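Felt straps and black cloth: notes from the sewing table

Thu 11 January

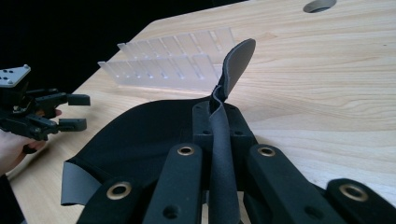
Felt is the material people ask about most at the Zodilville sewing room, usually after they have bought the wrong kind. Over the winter sessions we have been working with grey felt in strips, mostly for ties, tabs and hanging straps, and with heavy black cloth for covers and roll-ups. What follows is a write-up of what we have learned so far, for members who missed the sessions and for those who came and didn't take notes.

Choosing the felt

Craft felt from the discount bin is fine for letters and decorations. It is a poor choice for a strap. Pull on a strip of it for a minute and it gets longer and narrower, and it doesn't come back. For anything that carries weight, buy a denser felt and pay the difference.

We tried three kinds. The Kutano was the stiffest and held its edge best after cutting. The Orneck was softer and nicer to handle, and it took a fold without cracking, but the surface went fuzzy quickly. The third was an unmarked roll from the back cupboard, which we are using up on practice pieces. If you want some for practice, help yourself. Please leave the Kutano for finished work until the next order comes in.

Wool content makes a difference to how felt presses. A felt with plenty of wool will take steam and can be coaxed flat. A mostly synthetic one goes shiny under a hot iron, and the shine stays. Test a scrap first, with a pressing cloth over it.

Cutting strips

Cut strips with a rotary cutter and a metal ruler if you can. Scissors leave small steps in the edge, and on felt every one of them shows, as there is no hem to hide it. Put your weight on the ruler, keep your fingers back from the edge, and make one pass. If the blade skips, change the blade. Going back over the same line gives you a ragged side.

For the strips with a rounded end, cut the strip square first and shape the end afterwards. A jar lid or a spool makes a good guide. Mark with chalk, cut slowly, and turn the felt as you go while keeping the scissors still. Trim the last bits of fluff with small sharp scissors.

A rounded end is easier to push through a slot than a square one, and it doesn't curl at the corners. It also gives you something to grab. If the strap has to pass through a narrow loop, make the end only slightly wider than the loop. Felt will squeeze through, and the extra width helps keep it from sliding back out.

Twists and folds

Long strips twist. They twist in the drawer, they twist on the table, and they twist while you are trying to pin them. Most of the time it doesn't matter, but check before you stitch both ends down. Noémi Kovács sewed a full set of tabs in December and found that two of them had a half turn in the middle. Unpicking felt leaves holes, so those two are now bookmarks.

Her fix is simple and several of us have taken it up. She runs a short chalk line on one face of each strip, near both ends. When both chalk marks face up, the strip is straight. The chalk brushes off afterwards.

If a strip has been stored folded and has a sharp crease in it, lay it flat under a damp cloth and press lightly, then leave it under a heavy book overnight. Don't drag the iron along it. Dragging stretches the strip in one direction and you end up with a wave in it. A bad crease may never come out completely. Cut around it and use the two shorter pieces.

For storage, we have stopped folding strips altogether. Roll them around a cardboard tube and hold the end with a pin or a loose band. The tubes from the Hagedorn thread delivery are a good size and there are more of them on the bottom shelf.

The black cloth

The large black pieces are for covers, and for roll-ups that hold tools or brushes. It is a thick matte cloth that stands up well to handling. It also shows every piece of lint in the building. Grey felt sheds, black cloth collects it, and by the end of an evening you can tell exactly where each strip was cut.

There are a few ways to manage this. Cut all your felt before the black cloth comes out. Wipe the table down between the two with a damp rag. Keep a lint roller within reach, and use it before you press, as the iron will set the fibers into the surface.

Curved pieces need more care than straight ones. A curve cut across thick cloth has part of its edge on the bias, and that part stretches if you let the weight of the piece hang off the table. Support the whole piece while you work. If the table is too small, roll the extra up loosely and let it rest on a chair. Stitch a line just inside the curved edge as soon as you have cut it, before pinning anything to it. This holds the shape.

White chalk marks well on black. The blue pencil doesn't, whatever the packet says. A thin sliver of dry soap also works and washes out cleanly.

Joining felt to cloth

Attaching a felt strap to a thick cover is where most of the trouble comes. The two materials feed through the machine at different rates, and the felt tends to creep ahead. Clips hold better than pins through this much thickness. Use a long stitch and a size 16 needle, and let the machine do the pulling.

Stitch a small box with an X through it at the attachment point, and go around the box twice. Keep the stitching a little way in from the cut edge of the felt. Closer than that and the needle holes start to behave like a perforation, and the strap will tear along them the first time it is pulled hard.

Thread color is up to you. Matching grey disappears into the felt and is forgiving of a wobbly line. Black on grey looks sharp when the line is straight – and only then. On the back of the cover, where the bobbin thread shows, use black.

If your machine balks at the layers, turn the hand wheel for the first few stitches. The older machine by the window handles thick seams better than the newer one, even though it is slower and louder. Please don't force either of them. The last needle that snapped in the newer machine took a while to fish out of the bobbin case.

Sewing by hand is also a perfectly good option for the straps. Use a doubled thread, wax it, and work in backstitch. It takes longer, but you have complete control over the creep, and felt is pleasant to sew by hand. A thimble is a good idea once you are going through the cloth as well.

Sizes we have settled on

For a small roll-up, cut the tie strip to 617 mm. That goes around the bundle with enough left over to tuck in. For a tab that folds over the edge of a cover, 140 mm is enough, including the part that is stitched down. For a hanging loop, cut 160 mm and fold it in half.

These are the lengths for our own patterns. If your cover is thicker than ours, add to the tie before you add to anything else. A tie that is too long can be trimmed at the end, and one that is too short has to be cut again from a fresh piece.

Looking after finished pieces

Brush the felt with a soft clothes brush now and then, always in the same direction. Pilling at the tips is normal on parts that get handled a lot, and the tips also tend to darken with use. A fabric shaver takes off the pills. It also takes off a little of the felt every time, so go easy.

Spot clean with cool water and a drop of mild soap. Do not put a finished piece in the washing machine. The cloth would probably be fine, but the felt would shrink, and the straps would pucker wherever they are stitched.

Next sessions

The room is open at the usual evening times through the end of the season. We will finish the covers first, then start on lined pouches, which use up the shorter felt offcuts. Save any piece longer than your hand. Smaller scraps go in the stuffing bag under the cutting table.

A new order for felt goes in at the beginning of April. If you want a color other than grey, write it on the sheet by the door with the amount you need and your name next to it. Requests without a name on them will be skipped.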